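August 18, 2022. Villwood, the long room

Came in early to get my head around this space before we move the Ado benches over from Besau, and I think I'm coming around to it! I grumbled plenty back in February (ask Remigiusz, he got most of it), but the daylight is so much nicer than what we had, and on a bright morning I could happily skip the tubes at that end.

Fadwa wants the benches parallel to the long beams and I want them crossways, so we're going to tape both on the floor and walk around them. I drew mine up with a gap of 3 feet and she thinks that's stingy. Fine, maybe it is. Inese still has the tape measure!!
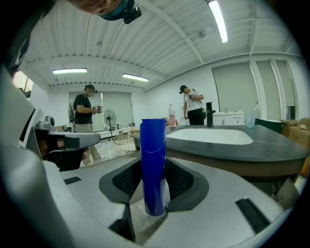
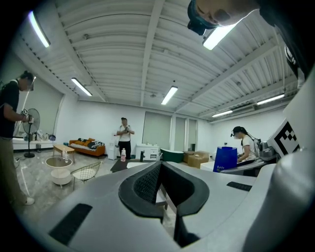 Villwood, long room. Corrugated ceiling and beams in both; blue cup in the first, pedestal fan and the wall AC in the second.

Fan question: it could stay on the left side, but if my layout wins it'll want to move, and I'd like to know how far the AC reaches before anybody buys another one. Aniela has the Ackah quote for two more fixtures, $197 all in, which seems okay to me.

Still to do: bins for the low counter (small stuff collects there so fast), a hook rail for bags, and get Krystyna to sign off on item 26 on the move list.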